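About Us

Hi, I'm Aurelia Hauser, and I started Cindon because I kept buying robot parts that didn't get along with each other. An arm would be lovely on its own, then the controller I'd paired it with would choke the minute a second camera went on. So I began testing combinations and writing down what happened, and people started paying me for the notes!

We try things out in simulation first. Cameras and controllers get a run through our street course before we bolt anything to a real machine, and it saves us a lot of bent brackets.

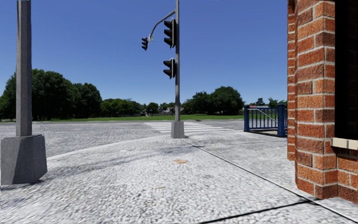

Each camera gets 160 runs with the same controller, and then we swap the controller and do it all over again. (Yes, it's dull. I drink a lot of tea.) Right now the Joltadis controller is ahead on low camera mounts, and the Wiegand is easier to live with if you change your mind a lot -- which I do. We've been through 11 camera and controller pairs since May.

I'm fussy about clutter. A camera that behaves on an open corner can get very confused by a sidewalk with stuff on it, so we drive both kinds.
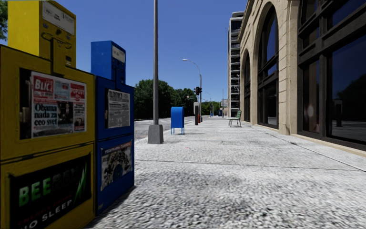 The sidewalk stretch of our simulated course, with newspaper boxes, a mailbox and a bench.

Grippers and arms come after that, on the bench in our shop. The Zavisel gripper is my favorite of the 12 we've had in, though its cable is too short and I've told them so twice.

If you're stuck between 2 setups, write to me. I answer the mail myself, mostly before 9 in the morning.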